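协作机器人应用规范讨论区 > 操作规程与良好实践
主题:关于《桌面抓取放置作业规程》第三稿第4条(线缆管理与作业区布置)的意见征集

1楼 Sorcha Laing 版主
各位同仁:
《桌面抓取放置作业规程》第三稿已于上月分发至Dunbar与Stirkwood两处实验室。现就第4条征求意见,条文如下:
4.1 作业区内仅应放置当次任务所需物件,其余物品应在启动前移出。
4.2 悬垂线缆不得进入末端执行器的可达范围。
4.3 台面覆盖物应平整固定,边缘不得翘起。
4.4 每次任务开始前,应按任务单核对物件的种类及起始位置,并予记录。
请就条文的可执行性发表意见,并尽可能注明所依据的实际作业情况。意见截止后由本人汇总,第四稿拟于12月提交评审。

2楼 Fraser MacLeish
已阅。对4.1、4.4无异议。
对4.2持保留意见。“可达范围”若按机械臂最大工作半径理解,则几乎任何桌面工位均不合格:吊装在上方的传感器必须供电,线缆必然自上而下经过某处。建议改为“不得进入任务程序所规定的运动包络”,并要求在任务单后附包络示意图。

3楼 Azucena Becerra
不同意2楼的修改建议。运动包络由程序决定,程序可以随时改动,示意图却往往不会同步更新。我方在Stirkwood审核过200份任务单,附图与现行程序版本一致的属于少数。以最大可达范围为准虽然偏严,但检查人员凭目视即可判断,不必调阅程序。
另,4.3中“固定”一词应予明确。胶带、压条、夹具三种方式的效果差别较大,胶带在反复更换台布后粘性下降,不宜作为长期措施。

4楼 Fraser MacLeish
回复3楼:附图与程序不一致,属于文件控制问题,应当在文件控制条款中解决,不应通过放大禁区来弥补。条文如果严到无人能够遵守,现场人员便会习惯性地勾选“符合”,这种情况比条文偏宽更为不利。

5楼 Senthil Rajan
就4.2补充一点技术意见。线缆风险应当区分两类:一类是机械臂本体的随动线缆,如腕部供电及信号线;另一类是自上方垂下、与机械臂无固定关系的线缆。前者随关节运动,需要预留弯曲余量,完全排除在可达范围之外并不现实;后者则应当沿立柱或墙面走线,并在适当间距处绑扎。第三稿未作区分,建议拆为两款:
4.2.1 随动线缆应留有足够余量,其弯曲半径不得小于线缆供应方给出的数值,并应在全行程范围内低速试运行一次。
4.2.2 非随动线缆应沿固定结构敷设,不得自由悬垂于台面上方或台面前沿。
在线接头应置于台面以外,避免接头因拉扯而松脱。

6楼 Azucena Becerra
赞同5楼的拆分方案。4.2.2中如能写明“台面前沿”,则人员站位一侧的勾挂风险也一并覆盖。此前有一名操作人员转身时带动垂线,致使台布移位,当次记录全部作废。

7楼 Arvo Kallio
本人负责Drastenia项目的现场执行,从使用者角度提三点意见。
第一,4.1所称“当次任务所需物件”应当包括容器。我处的任务以藤编篮和木质方块为主,任务单只列方块,不列篮子,导致篮子的朝向与位置长期无人核对。篮子偏转一个角度,对夹爪进入时与篮沿的间隙影响明显。建议在4.4中增加容器朝向一项,并在台布下方设置定位标记。
第二,关于4.3。白色台布有利于方块的识别,现场不愿取消。但折起的布片或纸张留在台面一侧,即使不在抓取路径之内,也会改变阴影与反光,同样应当按4.1处理。目前我处对此执行不严,应予承认。
第三,物件核对应当在每次复位之后进行,不应仅在每日首次启动之前进行。Caretora系统的任务单每页可记录20次,按现行做法只在页首签字一次,中间的复位情况无从追溯。

8楼 Fraser MacLeish
7楼第三点会显著增加记录工作量。每次复位均签字,作业节奏必然受到影响。是否可以改为每次复位后由操作人员目视确认,每页抽查2次并签字?

9楼 Arvo Kallio
回复8楼:可以接受抽查,但抽查的序号应当事先随机确定,不得由操作人员自选。否则所抽到的总是布置最整齐的几次。

10楼 Senthil Rajan
支持9楼。另请7楼提供现场布置资料,以便对照4.2.2及4.3逐款核对。目前的讨论多为文字推演,缺少实物依据。

11楼 Arvo Kallio
回复10楼:资料如下,供对照使用。
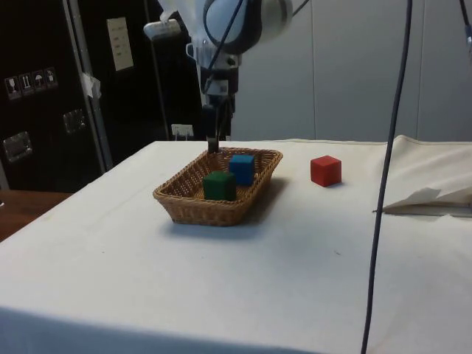
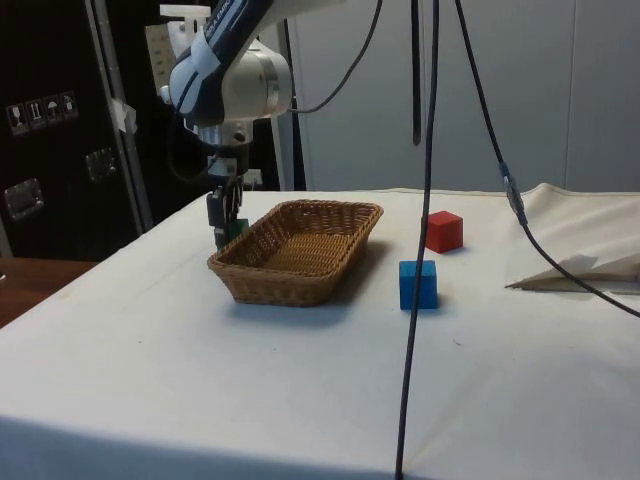
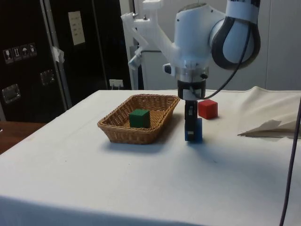
图1至图3 藤编篮与红、绿、蓝方块作业工位,白色台布,右侧可见垂下的线缆及折起的白色片状物

12楼 Azucena Becerra
已核对。按5楼所拟4.2.2,三幅图均有线缆垂过台面前沿,应判为不符合。图2中另有一根带在线接头的线缆横过台面右侧,须一并整改。右侧折起的白色片状物按4.1应当移出。

13楼 Fraser MacLeish
对12楼关于线缆的判定不持异议,但请注意,按本人在2楼提出的包络方案,同样的线缆是否违规,须视程序而定,仅凭图片无法得出结论。两种写法的差别即在于此,请版主在汇总时并列两种意见,不要合并。

14楼 Senthil Rajan
图3中夹爪夹持蓝色方块,腕部附近的细线缆呈较长弧线,属于4.2.1所指的随动线缆。静态图片无法判断其余量是否充足,仍须以低速试运行为准。此项不宜列入目视检查表。

15楼 Sorcha Laing 版主
感谢各位。现记录处理意见如下:
4.1 增加“容器”字样,并注明台面上的多余布片、纸张视为无关物品。
4.2 采纳5楼的拆分方案;适用范围以可达范围抑或运动包络为准,两种意见并列提交评审。
4.3 “固定”的具体方式由3楼提出书面建议。
4.4 增加容器朝向;抽查序号随机确定,抽查次数暂按8楼意见填写。
请Arvo Kallio在完成线缆整改后于本帖续报。在第四稿发布之前,各实验室仍按第三稿执行。

16楼 Arvo Kallio
收到。线缆将改沿立柱敷设,台布压条已提出申购。定位标记的样式尚未确定,Dunbar一方如有现成图样,请发至本帖。

17楼 Fraser MacLeish
Dunbar有一份篮形容器的定位图样,尺寸与贵处的篮子未必一致,请先提供篮底的长宽数据。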